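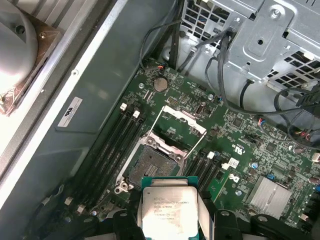 Fig. 2. Xeon E5-1630V3 and the open socket, load plate up.

Fitting the processor

I do this bit before the memory goes in, so I've got room for my hands - you'll want all the space you can get. Have the Pletton board screwed down in its case and the power lead out of the wall.

1. Release the retention lever and swing the load plate right up. Leave it standing open.

2. Have a good look at the gold pins with a torch. If any look bent, stop there and ring Brendan Sheehan on extension 200. Please don't try to straighten them yourself!

3. Hold the processor by its edges, printed side up, and match the notches and the corner triangle to the socket.

4. Lower it straight down and let go. No pushing, no wiggling. If it's sitting crooked, lift it off and try again.

5. Close the plate and bring the lever back down. It does need a fair bit of force at the end (I winced the first time).

Caution: a bent pin usually means a new board, so keep sleeves, screws and fingers well away from the open socket.

Note: the thermal paste goes on in section 4, along with the Strobel cooler - leave the lid clean and bare until then.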